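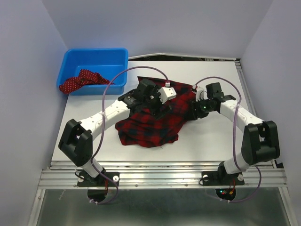
About the Mullmont Robotics Club

Mullmont Robotics Club is the after-school robotics group at Mullmont School. We meet in the old print room next to the technology workshops, and we are open to anyone from Year 9 upwards. There are 20 places. If we are full we keep a waiting list, and places usually come up in April when the exam years leave.

Our main project is handling cloth with two arms. Most school kits are built for blocks and balls, which keep their shape. Fabric folds, slips and bunches up, so members have to think about where to grip it and how the two arms should share the job. New members start with one arm and a duster - pairs come later.

The club began with 8 pupils and one arm bought second-hand. A sponsored walk to Saltmont raised £1,368 and paid for most of the second. Parts and cloth come out of the club fund, and the workshop lends us tools.

Each year we enter the Pranberg Schools Challenge in the Soft Materials class. In November 2022 we scored 911 points and won the Mbeki Shield for teamwork. It is on show in the school entrance.

Members keep their own logbooks, write their own code and do their own repairs. No experience is needed. To join, collect a form from the technology office and return it signed by a parent or carer.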